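Rowbotham Workshop > Talks > Notes
Filed under: Manipulation, Data Collection
Program | Speakers | Slides | Contact

Slide 1. Title. Say thanks to the Lullach organizers, then go straight in. Skip the outline.

Slide 2. The task is putting shoes away. We picked shoes for Skusgate since a pair gives you two objects that have to end up in a relation to each other. A policy can grasp one shoe perfectly and still fail the pair. 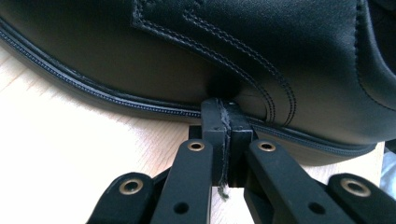
Rigid blocks let you get away with a sloppy pinch. Leather gives a little under the tips, and the force you need changes with where you take hold. We label contact by region: sole edge, heel, strap. Pause, let them read the table.

Slide 3. Method. People do the task with two hand-held grippers, one per hand. We record 700 demonstrations and train on those alone. Each one is split at contact changes, which gives 1,640 segments. The policy predicts the next contact region first and the motion second. Slow down on this part, it was rushed in the June version.

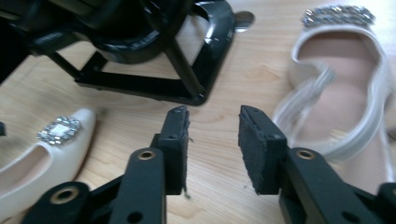

Notes by the speaker, Skullska project | 2021-10-06

Slide 4. Shoe types. Flats and open sandals go in the same training set. Straps are the hard case: thin, and they move when you touch them. Mention that we tried a separate strap model and dropped it.

Slide 5. Two hands. Left and right share weights. Each side gets the other's predicted contact as input. Without that input the grippers often go for the same shoe.

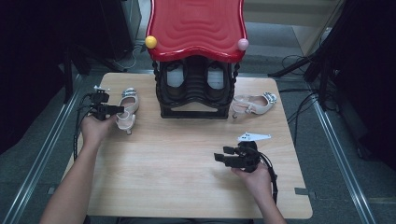

Two grippers, a pair of sandals and the small rack.

Slide 6. Results. We held out 13 pairs. The contact-first policy finished 12 of them, and the one failure was a sandal that started on its side. Play the failure clip in full.

Slide 7. Limits. One table, one rack style, no laces. If asked about speed, say we did not tune for it. Leave the Skusgate link up during questions.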